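Subject: Re: [arms-list] Soft fingers vs parallel jaw, any real numbers?
From: Setareh Karimi
Date: 2021-07-29

On the arms list, Pritchard wrote:
> We're down to the Zido parallel jaw or the Nillilo soft fingers and
> can't decide. The soft ones look lovely in the videos but I worry
> about repeatability. Has anyone run both on the same arm for
> more than an afternoon?

Yes! We've just finished doing exactly this at Torncombe and I've been itching to tell someone. Same arm, same controller, same pick list, one gripper after the other. The jaw did 3290 picks before I called time on it, of which 2661 landed inside the target square. The soft fingers had the same number of goes and managed 2477. Closer than I'd have bet, given how floppy they feel in your hand.

The misses are the fun bit, though. The jaw either gets a thing or knocks it flying, with very little in between. The fingers nearly always get hold of it and then let go a touch skewed, so the part ends up over the line into the next square. If your squares are generous you may never care. 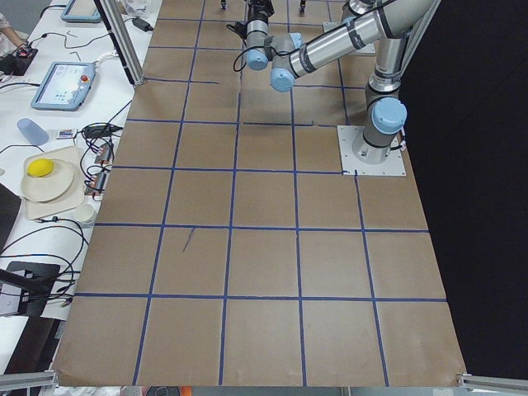 I'd say don't fuss over getting the grid perfect. Kraft paper and dark blue tape did us fine, and wavy lines don't matter if you teach each square by hand off the pendant. Do re-teach after you swap grippers (I forgot once and lost 200 picks to an offset, all thrown out and not in the totals above).

Sponges: fingers, every time. Small cups: fingers again, if you come in slowly. Anything flat and thin: the jaw, and it's a joy to watch.

I haven't tried either with the wrist camera switched on, so all of this is blind picking to taught points. That's next, probably September. If you want the pick list so we can compare like with like, shout and I'll send it over. What are you hoping to pick up, by the way? Your first message didn't say.

Setareh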